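Station 18

At Puvedier we used to fold 3541 pieces on a good shift, and we talked all the way through it. Then Murico sent the arm, and a man with a tablet who told us it would take the dull part off our hands. I asked him which part that was. He said folding.

So they gave me a chair and a screen and called me a minder. The pay stayed the same until September, when it went down by 39 pence an hour, minding being lighter work.

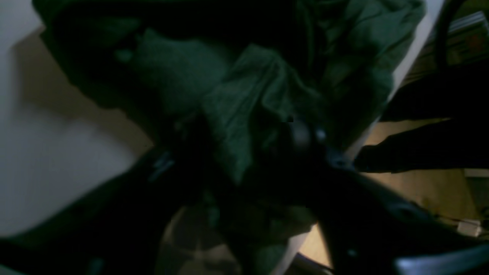 Minding meant watching and pressing a key when the arm got lost. It got lost a good deal. You'd have the green cloth all bunched up on the pale table, one fold standing up in the middle like a tent, and the two black fingers coming in from either side of it, and I would know where the corner was. My hands knew. They'd twitch in my lap. But the rule from Leinonen, who wrote the software, was that a minder waited for the third failure, because the arm learned from failing, and if I reached in I'd spoil the lesson.

"And what do I learn?" I asked at the review.

They wrote that down under Other.

There had been 18 of us on the line. By then there were 3, sat too far apart to talk. I pressed my key and the arm went back to its start position. I folded my cardigan over the chair, sleeves in, the old way, and waited for it to try again.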